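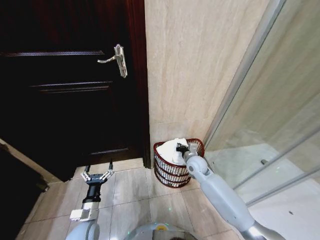
Right gripper at the white cloth in the basket, bathroom position. Left arm unloaded.

July. Site diary, Villent apartment, laundry handling trials. Entry by Pin-yu Chiang, shift supervisor.

08:40. Unit started by Tsz-kin Kao. Self-check passed on both arms and on the base. Emergency stop tested from the handheld unit and from the switch on the rear of the base; both cut drive power as required. Battery sufficient for the morning. The task for the day was removal of cloth items from the basket beside the shower, as set out in the Mirnow work order.

09:15. First lifts completed without remark. The operator was asked to keep the base clear of the door threshold, where the wheels had slipped during the previous period of work.

10:05. Fault. During a lift the right gripper closed on a fold of cloth and on the rim of the basket together. The wrist continued upward and the basket left the floor. The force limit on the right arm is set at 20 newtons for this task and should have ended the movement. It did not. The operator released the hold-to-run control and the arm stopped with the basket raised and leaning toward the glass shower panel. No person was inside the marked area. No contact with the glass was observed.

10:07. Emergency stop pressed at my instruction. The right gripper holds its grip when power is removed, and the basket therefore remained suspended. Mr. Kao supported the basket from below while Aled Owen opened the jaws with the manual release key. I record that this placed Mr. Kao within reach of the arm. Drive power was off and the key switch was in my possession throughout, but the procedure does not describe this situation and we were obliged to decide on the spot.

10:30. Inspection. Glass panel, rail and wall examined by Mr. Owen and found undamaged. One fingertip pad on the right gripper was scuffed and has been replaced from the Husteck spares box. The old pad has been bagged and labeled.

11:20. Log reviewed with Yeshi Mekonnen by telephone. The force limit was present in the task file but was not loaded. After last night's software update the controller had returned to the factory value of 400 newtons, and the startup check compares only the version of the file, without reading back the limits themselves. The self-check at 08:40 was therefore reported as passed. The log shows 4 earlier lifts this morning carried out under the same wrong value. Ms. Mekonnen has entered the matter as fault 1,429 and classed it as safety related.

13:00. Work suspended on this unit and on the second unit at the Kuo site, which received the same update. Chak-lun Yen informed and in agreement. The second unit had not yet been started.

14:45. Correct value loaded by hand and read back on the screen by two persons. A test was made against the spring gauge with the unit away from the shower. The arm stopped at the set limit on each pull. I have not authorized a return to the task on the strength of this test.

Actions outstanding. Ms. Mekonnen to supply a startup check that reads the force limits from the controller and refuses to enable the arms if they differ from the task file. Mr. Owen to write a procedure for freeing a held object after an emergency stop, including where the assisting person is to stand. Mr. Yen to decide whether the basket should be moved farther from the glass for the remaining trials. My own view, given to him by telephone, is that it should.

16:10. Unit powered down, battery isolated, key returned to the cabinet. Tag placed on the rear switch: do not operate.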